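Kitchen Manipulation Bench, progress report and equipment plan
Prepared by Zewditu Chala, 2022-05-15

Short one this time, quotes only came in this morning. Summary: bench is up, arm is running, spend is under plan on props and over on cabling. Asking to move 3,000 from travel to equipment. Details below.
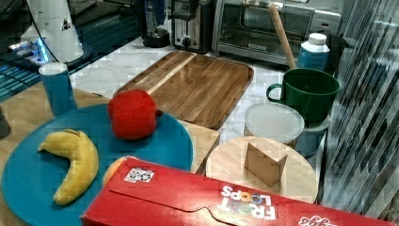 Props budget is nearly untouched. Most of the list came from a discount store and peoples own kitchens, and we want to keep it that way. The barcode-type sticker on the cereal box is the sort of marker I'd like on more of the props, so please leave the label printer line in. Toy food is cheap, replace as needed. No request here.

Arm: the Ristik lease runs to October. Renewal or purchase, need a decision before then. Tevlow quoted purchase with 3 years of service, Mao quoted lease only. Purchase is the better deal if we stay on this project past next year. If not, lease.

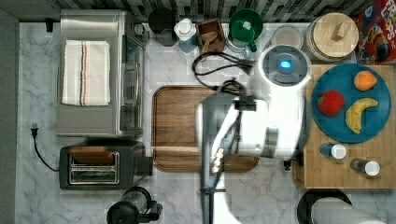
Arm over the cutting board, cables looping out to the left of the joint.

Cabling is where we went over. First set of sleeves was too short, reordered, lost 9 working days waiting. Want a proper cable guide in the next order, plus one spare set kept on the shelf. Cikavura can supply both, delivery 10 days.

Tasks so far are pick and place with fruit, then toast out of the toaster, then plate moves. Toast is the slow one. Grip pads wear quicker on it than we budgeted for.
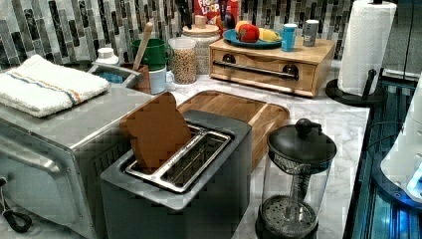
So pads go from a yearly line to a quarterly one. Small money but it has to be in the plan or we end up buying them on somebody's card again. Same for fuses and towels.

Second arm: not asking yet. Bench power would need redoing first and I dont have a electrician's quote. Will send separately.

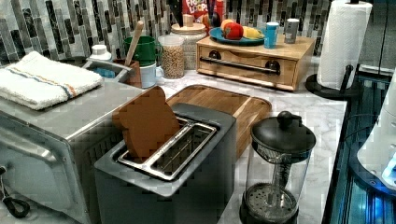
Order of priority if the full amount isn't possible: cable guide, grip pads, spare sleeves, then a deposit on the arm. Deposit can wait until the lease decision, the rest can't really. Tevlow holds its price for 30 days from the quote.

Need from you: yes/no on the transfer, and who signs for Ristik. Next report in October with the lease numbers.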